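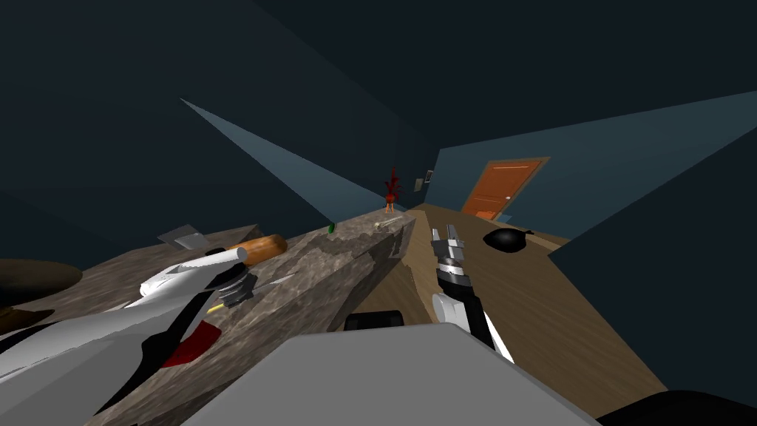

How to get good concert tickets on sale day

So Meveline are finally touring again, and their Morardale Arena show goes on sale at 10 a.m. on 10/10/2022! I've been through a lot of these on-sale mornings and I love them, nerves and all. Here's how I do it.

1. Sign up for the presale. Join the band's mailing list with the same email you use for your ticket account. Codes for the Seyoum tour went out in September and half my friends found theirs in the spam folder, so look there too.

2. Log in the night before. Check your password, your saved card and the billing address. An expired card will cost you the seats while you hunt for your wallet.

3. Study the seating chart. Pick two sections you'd be happy with and write down your top price with fees included (mine is $80 for an upper bowl seat). At Morardale the side sections nearest the stage sound fantastic!

4. Get into the waiting room 15 minutes early. One device, one browser tab. Refreshing can send you to the back of the line. I started at number 3176 for Mondeser and still got floor tickets, so hang in there!

5. Take the first decent pair. If you throw seats back to look for better ones, somebody else grabs them in seconds.

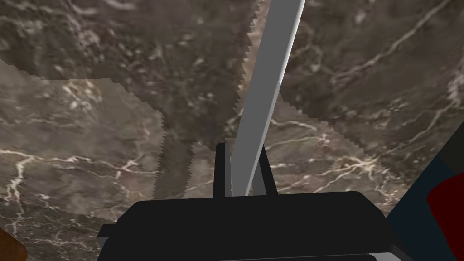 What if the show sells out before I get through?

Keep checking the official ticket page over the next few days and again on the afternoon of the show, when seats held for production are often released at regular price.

6. Save your confirmation email and add the tickets to your phone before you leave home. Cell service outside an arena can be awful, and you'll want to be inside in time for the opener!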